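Does a Clear Box Tidy a Desk? A Small Test of a Large Claim
Project report, Household Design and Everyday Objects
Palacios Hall study group

Why we picked this

Every storage company says the same thing. Put your small items in a see-through box and you will find them faster, buy fewer duplicates, and feel calmer. The Clevora leaflet that came with our boxes promises "a desk that clears itself." The Wetositz website has a whole page on it, with a desk that holds one pencil and a plant. We have lived in a dorm long enough to doubt both. A box is a container. It holds what you put in it, and the leaflet is silent about the stuff you don't put in it.

We set out to check two things. The first was whether people find small objects faster in a clear box than in a solid one. The second was whether the desk around the box gets any tidier. The companies talk as if the second follows from the first, and we could not find a reason why it should.

What we did

We used 10 desks in Palacios Hall, all the same built-in model with a shelf above. Each desk got a solid gray Tunasholm box with a lid for the first half of the project and a clear Clevora box for the second half. They are close to the same size, although the Tunasholm is a little deeper, and that bothered us more as the weeks went on. The owner chose what went in. We asked only that it be small things used at the desk, and that whatever was in the first box be moved over to the second.

Each time the owner needed something from the box, they started the timer on their phone, found it, stopped the timer, and wrote down the seconds on a sheet taped inside the closet door. We collected the sheets in November. After throwing out entries we couldn't read and trimming the longer set at random so the two halves matched, we had 438 retrievals, split evenly between the solid boxes and the clear ones.

For the second question we visited each desk once before the boxes arrived, once at the switch, and once at the end. We graded the surface outside the box as clear, usable, or buried. "Usable" meant an open notebook would fit without moving anything. We argued about this definition a lot. One of us wanted to measure the open area with a ruler, and looking back, that would have been better.

Search times

The total time spent looking in the solid boxes was 2,414 seconds. In the clear boxes it was 1,231 seconds. That works out to just over eleven seconds for each search in the solid box and between five and six in the clear one.

This looks like a big win for Clevora, and we expect they would print it on the lid. We are less impressed. Some of the time in the solid box is just taking off the lid, which several people stopped putting back on once they had the clear one. So part of what we measured may be lid against no lid. The order is a problem too. Everybody used the solid box first, then moved the same things over by hand, and by then they knew what they owned. Half the desks should have started with the clear box. We only had enough of each kind to do it this way at the time, and we didn't think hard enough about it.

There is also the question of whether five seconds matters. If you need your scissors twice in an evening, you have saved ten seconds, and you have paid for a box.

What goes in and what stays out

Our notes on contents turned out more useful than the timings. People did not sort. They picked up what was nearest and dropped it in until the box was full, and the things that didn't fit or didn't feel like "box things" stayed where they were. Long items got stood on end or laid across the others. Soft items, like cord and ribbon, spread into whatever room was left and then sat on top of things. Paper almost never went in. 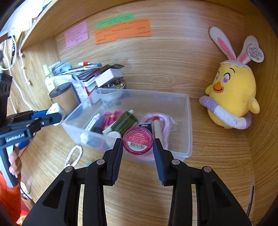 Visibility is a weaker idea than the leaflets make it sound. You can see through the wall of a clear box, but you can't see through the things pressed against it. A loose coil of anything works as well as a solid lid for whatever is under it, and a bowl kept inside the box uses up the back of it. One desk makes the point for us. The pink-handled scissors are easy to pick out, but the pink rope takes up a good part of the right side, and a clear plastic bowl sits at the back. Meanwhile a stack of books, cards and papers is behind the box with another box resting on top of it, a red-and-white marker has ended up on the pile, and the pins have a small dish of their own. By our grading rules, none of that counts as inside, and all of it takes up desk. The wall has sticky notes, too, and we had no column for walls.

The surface grades

At the first visit, most desks were graded buried or usable. At the switch, a few had moved up a grade. At the end, most of those had slid back, and one that started out clear was buried. We are not going to pretend this is a trend. It was late in the term, and the piles were mostly coursework. Still, if the clear box had the effect it is sold on, we would expect to see at least a hint of it, and we didn't.

Two owners told us the desk felt tidier. We went back and checked their grades, which had not changed. Feeling tidier is worth something, and we don't want to be snobs about it, but it is a different claim from being tidier and ought to be advertised differently.

Several owners also said the box had become a place to put things they hadn't decided about. Once there was a box for small stuff, more small stuff seemed to qualify. One person had emptied a drawer into it. The drawer is now empty and the desk is full, and the search times for that desk are some of our best.

Problems with our own work

People timed themselves. They knew which box was supposed to win, and a phone timer gives you every chance to start late. The boxes differed in depth as well as in color. The sheets did not ask what was being looked for, so we can't say if a glue stick is harder to find than a packet of something, and our guess is that size matters more than wall color. We trimmed the data to get equal halves, and a stricter class would probably have told us to leave it alone and report averages.

We also never tested the obvious cheap option, a shoebox with no lid. We suspect it would land near the clear box. If anyone in next year's section wants to take this over, start there, switch the order on half the desks, and add a line to the sheet for the object. The Tunasholm boxes are on the shelf in the Palacios laundry room and can be borrowed. Most of the Clevora ones are still in use, and the owners have asked to keep them.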